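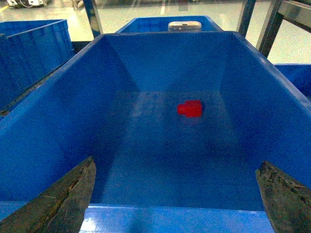
Culto Bin Picking Kit: Trial Inspection Checklist
Site: Ulden, packing hall. Supplier: Jarklow. Period: October.

1. Emergency stop within reach of operator. Pass.
2. Gripper fingers secure, padding intact. Pass with comment: surfaces scuffed and worn; supplier to quote for a spare pair.
3. Bins seated in rack. Pass.
4. Bin floors clean. Comment: dust noted. Wipe down before the Saturday run.
5. Guard door interlock. Fail on first test, pass after adjustment. Retest after 40 hours of operation.
6. Pick log complete. Pass: 1,575 cycles, 2 missed picks.
7. Operator manual at station. Outstanding.

Kit may remain in supervised use.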